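Subject: Re: Gundska, the "long version"
From: Ravindran Kaimal
To: the religious and costume pictures list

Shahla Arabzadeh wrote:

> Has everyone seen the Ciltus announcement? They say they have the long
> version of Gundska, the one shown to church groups before Renovo cut it
> down for television. It's supposed to put back 40 minutes, including the
> whole of the trial and the siege. The blurb calls it "the film the
> director wanted you to see". I only know the 70 minute version and
> always thought it was choppy because of the cutting. If the siege really
> exists I'd be first in the queue. Krishnamoorthy says his uncle saw it
> in a parish hall and remembers horses.
>
> I also wonder whether the bishop comes off worse in the long one. On
> television he's practically a saint, and I always assumed somebody
> leaned on them.
>
> Shahla

I've seen the announcement. I've also seen Gundska more often than is good for anyone, and I don't believe a word of it.

Start with the siege. Renovo made four pictures that I know of and there isn't a horse in any of them. There's a donkey in the one about the well, and it's in two shots. The siege in Gundska as we have it is a man at a window saying "They have reached the lower gate", then a noise, then the same man saying the lower gate has gone. Ciltus would like us to think that a battle was filmed, at what must have been more than the cost of the rest of the thing, and then taken out so that a man could describe it. Television stations did daft things with scissors, but they didn't usually throw away the only bit with any action and keep eleven scenes of people reading letters.

As for the uncle, with all respect to Krishnamoorthy: parish halls showed a lot of films. Horses turn up in most of them.
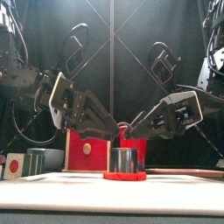 Two arms meeting over a white table, red and silver things in the middle.

Then there's the length. The figure of 40 extra minutes comes from one place, a programme sheet Lakshmi Unnithan scanned for us years ago, and I'd ask everybody to go back and look at the scan before getting excited. The sheet gives a running time for the evening. The evening included a talk, a hymn and (I think, the fold goes right through it) a collection. Take those away from the total and you're back at something very like the television version, perhaps with the titles left on. Whoever wrote the Ciltus blurb has subtracted the one number from the other and called the difference a film.

Lakshmi did say at the time that the sheet might belong to a different showing altogether, as there's no title on the second page. I'd forgotten that until I looked up her message.

I'm more open on the trial. There is a trial, plainly, because people keep mentioning it, and the clerk has a bandaged hand after it that he didn't have before. Sharada Kurian's theory was that the scene was shot and the sound was lost. Could be. I've also seen the lighting change between one line and the next in the chapter house, and that does look like a join. So I'll allow a trial, five minutes of it, with the bishop on a box.
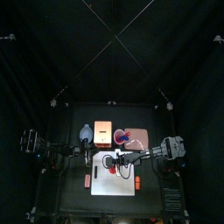
What bothers me most is the stills. Ciltus have put up three, and the page says they're from "newly recovered interiors". One is the chapter house from the other side, and I'd bet money it was taken during the scene we've all got. The second is a close-up of a candlestick. The third is the cell, and it's the cell that people have been writing to me about off-list, because it looks bigger than it does in the television print. Well, of course it looks bigger, it's a dark drape with a man in front of it. Look at the table in the picture just above this paragraph, with black fabric for its walls and more of it overhead, and try telling me from the cloth how large the room outside is. You can't. If it weren't for those two pale cables crossing in an X above the table I wouldn't even be sure where the ceiling began. Renovo hung black cloth in every picture they made, and the cell, the crypt and the night road to the abbey are all plainly the same cloth. A still of it from two feet further back doesn't prove there's a longer film.

On the bishop, I think Shahla has it the wrong way round. The usual story is that the television people softened him. But softening takes effort, and somebody would have had to cut round the bits where he's wicked, and you'd notice the others reacting to things he never did. I went through it again last September with this in mind and couldn't find one. Everybody treats him as a kind old man from the first scene. The steward even thanks him for the fire. My guess is that he was a whitewash from the first draft. The real quarrel (they set it in 1153, and I've no great quarrel with that) was over land and tolls, and the script has turned it into a quarrel over whether to ring a bell. No editor did that. A writer did it, or whoever was paying the writer.

And it's dull! We keep leaving that out. I know it's our sort of film and we've all got a soft spot for the false beards, but I do sometimes think people on this list want a long version to exist so that the short one can be somebody else's fault. The choppiness isn't missing footage, as far as I can see. It's scenes that begin late and stop early as they hadn't got enough for a middle. Count how often a character enters, says where he's come from, and is then seen leaving.

The other thing nobody's asked is where the print has been. The announcement says "from the Chacko collection". I wrote to them about the Chacko material a good while ago, when I was after the well picture, and got back a list with 12 titles on it. Gundska was there, and the entry said "TV, worn, splices". If a second print has come in after that, fine, say so and tell us who had it. If it's the same print with a new lid on the tin, I'd like to know that as well before I pay what they're asking.

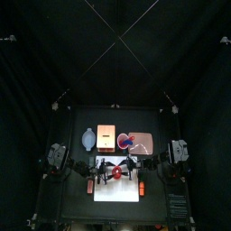 Pale blue dish and wooden box, back row.

So what would change my mind: a reel count, a frame of the trial with more than one speaking part in it, or any horse. I've put the first of those to Ciltus and had an automatic reply. Shahla, if you do pre-order, would you check whether the running time on the sleeve includes the interview? It's mentioned in small type at the bottom of the page, and a long interview would get you most of the way there by itself.

Krishnamoorthy, if your uncle is willing, could you ask him what colour the bishop's robe was? In the television print it's red in the first half and a sort of plum in the second, and I've never known if that's the print or the robe. Please don't tell him the answer first.

Lakshmi, do you still have the original sheet, or only the scan? I'd like to see what's under that fold.

Ravindran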